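How to Wash Up Without a Sink

January
By Hamdia Fikre
14 shares

When the pipes at our place in Udstead gave up, the plumber promised to be back by lunch. He was, in a sense, as lunch comes round every day. I washed up at the dining table for 25 days.

You'll want one big basin, a kettle and two old tea towels. Clear a space before you fill anything. Water is heavy and your good tablecloth has enemies.

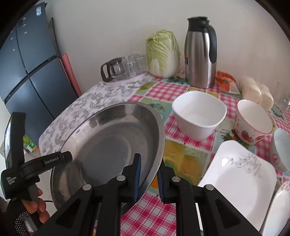

The big steel basin, sharing the table with everything else.

Scrape first, and be ruthless. Half fill the basin with hot water, add a small squirt of detergent, then wash in order of innocence: glasses, cutlery, plates, and last of all whatever you did to the roasting pan. Rinse from a jug over a bucket – the grey water can go on the lemon tree if you've kept the soap mild.

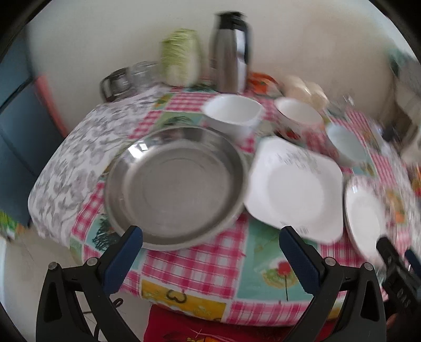

UDSTEAD, January – The same table again. My sister has her own, and her pipes are fine. She just likes doing it this way, having inherited our mother's opinion of dishwashers.

Her one rule is to change the water when it stops looking like water. Mine is to dry as you go, or the stack becomes a sculpture and you become the person who broke it. Steel basins spot if left to drip, so give yours a wipe and store it upside down.

3 comments

Chaltu Yilma: Camped for 32 years and never once did the glasses first. Still alive.

Mersha: What if you don't own a jug?

Hamdia Fikre: A saucepan, Mersha, and a steady hand.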